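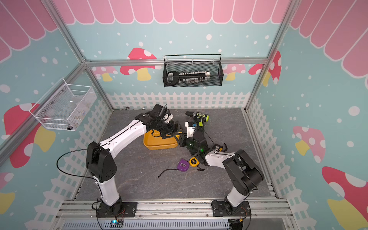

Issue 21

Wanted: writers and rewatchers for the Drundby season two recaps

Hi, it's me again, the person who runs this newsletter out of a spare bedroom and a very full inbox. Season two of Drundby starts in September, and I can't cover it alone this time. I tried that with season one. I watched every episode at midnight, wrote until four in the morning, and by the finale I was mixing up the two moons and calling the smugglers' ship by the wrong name in a headline. A lot of you wrote in about the headline.

So I'm looking for people. There are two kinds of spot, one paid and one not, and I'll try to be clear about both, because I've answered plenty of calls like this where I had to send three emails to find out if there was money.

The paid spot: episode recapper

I need two recappers, and you'd trade off episodes. Episodes go up at 9 p.m. Eastern, and I'd like your recap in my hands by 10 the next morning so I can edit it over coffee and have it out by lunch. Aim for something you'd want to read yourself the day after – what happened, what it means for the people in it, what you think they're setting up, and whatever made you yell at the TV. I don't need a shot-by-shot rundown. If half the episode is people arguing in a cargo bay and you only care about one line from that argument, write about the line!

There's a flat fee per recap, paid the month it runs. I'll tell you the number in my first reply, before you write a word for me, and it's the same for both recappers. It's a small newsletter fee (please don't quit anything), but it's real money and it arrives on time.

You should know season one well. You don't need to have read the tie-in novels, though if you've read the Cerkley trilogy I will be so happy, because everyone I know bounced off the first book and I've had no one to talk to about the ending for years. You also don't need to have been published anywhere. One of my favorite pieces we've ever run came from somebody who had only ever written long comments under other people's reviews.

The things I do care about: you hit the deadline, you spell the names right, and you can dislike an episode without being mean to the actors. I'm pretty firm on that last one. Say the script let them down, say the scene dragged, go ahead. Leave people's faces and bodies out of it.

The unpaid spot: rewatch panel

Before the new season starts, I want to go back through all of season one with a panel of 18 readers. We'd do it over July and August. You watch at your own pace from a short list of episodes, then fill out a form with your notes and predictions, and I pull the best bits into a weekly column under your first name or whatever handle you like. It's for fun, there's no pay, and you can drop out if life gets busy. Just send me a line so I can give your seat to the next person.

I'd love the panel to be a mix. If you've seen season one six times, great, come argue with us. If you've never seen a single episode and you've only heard your cousin go on about it, I want you even more – first-timers write the funniest predictions by a mile. I'm holding a few seats for people who gave up halfway through. I know there are a lot of you. It was the swamp episode, wasn't it?
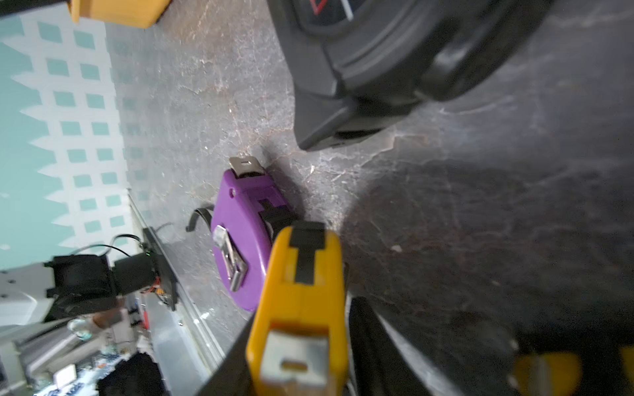
The form takes maybe half an hour if you type like I do, and you can skip questions. Spoilers are fine inside the form, since I'm the only one who reads the raw answers, but please mark anything that comes from a trailer or a leak. Some of us on this side of the fence avoid trailers completely. I went into the season one finale knowing nothing at all, and when the Poirier station went dark I stood up on my couch, and I want other people to have that.

Which reminds me, a rule for everyone, paid or unpaid: no leaks in the newsletter. If you've seen call sheets or somebody's blurry phone video of a set, I believe you, and I don't want it. We had 1004 subscribers at the end of the last season and I'm fairly sure a good chunk of them are here because it's a safe place to hide from that stuff.

How to apply

For the recapper spot, send me a sample recap of any episode of any science fiction or fantasy show, between 600 and 900 words. It can be something you've already posted somewhere. It can be old. If you'd like to use a Drundby episode, please pick anything except the pilot, because last year I read a huge stack of pilots and I can now recite the opening crawl in my sleep. Add a few lines on who you are, what time zone you're in, and whether a morning deadline is truly doable for you. If you have a job that starts at six, tell me, and we might be able to give you the episodes that land before a holiday or work something else out.

For the panel, you only need to send me your name or handle, how much of the show you've seen, and the one character you would trust to water your plants. (This is a serious question and I will judge you on it.)

Everything goes to the newsletter's reply address, the same one you'd use to tell me I got a moon wrong. Put RECAPPER or PANEL in the subject line. If you want to try for both, send two emails, because I sort them into folders and I'll lose you otherwise.

The cutoff is the end of June at midnight, your time. I'll answer everybody. Last year that was 318 emails and it took me until nearly Labor Day, so I'm giving myself a head start this time, and recappers will hear first. If I like your sample, I'll ask you to do one paid test recap on a season one episode, and we'll see how the editing goes between us. I edit with a light hand but I do ask a lot of questions in the margins.

A few things people asked when I brought this up in the last issue. Yes, you can live outside the US, as long as you can watch the episodes legally when they come out. You have to be an adult for either spot, sorry. You keep the rights to your recap, and you can repost it on your own site after two weeks. And no, I'm not covering Trakalum this year. I love it too, but it airs the same night, and I only have the one couch.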